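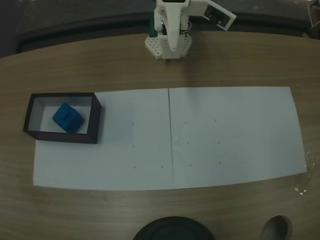
Institutions that depend on shared tables seldom write down how those tables are to be treated. The floor has a cleaning contract and the doors have a key policy. The work surface, on which nearly everything of consequence is done, is left to habit. It is the position of this essay that covering a table with plain white paper before work begins should be ordinary practice in any shared workroom, and that the small expense deserves a line in the budget.

The workrooms at Ullov have followed this practice for 2 years. Two large sheets are laid side by side so that they meet near the middle, and a margin of bare wood is left at the ends. The reasons are practical. Small parts are easily lost against brown wood grain and easily found against white. Pencil marks may be made directly on the sheet. Glue and ink reach the paper first, and the tabletop, which costs a great deal more to refinish, is spared most of the damage.

Objections have been raised, and they merit a fair answer. The first concerns waste. In the last budget year the Ullov rooms used 1261 sheets, of which 536 were turned over and used a second time. The remainder went to recycling, apart from those too heavily marked with adhesive. We consider this acceptable, although the share of reused sheets ought to be higher, and users should be reminded to check the reverse side before reaching for the stack.

The second objection is that a permanent mat would serve as well. The Grurine annex adopted mats on the advice of its supplier, Ponik, and its experience has been mixed. Mats resist blades better than paper does. They also collect old cuts and stains, and users stop noticing them. A fresh sheet shows the next person that the table has been prepared for use -- a courtesy that matters in a room where people rarely meet those who worked there before them.

The third objection, made chiefly by the Gajdoš reading group, is to the seam. Two sheets never join perfectly, and a thin dark line remains where they meet. For drafting across the full width of a table this is a real drawback, and a single length cut from a roll is preferable. For most other work the seam does no harm, and many users treat it as a convenient division between one task and the next.

We therefore recommend that paper be stored within reach of each table and replaced at the start of every booking. Tape should be used sparingly and never on unsealed wood.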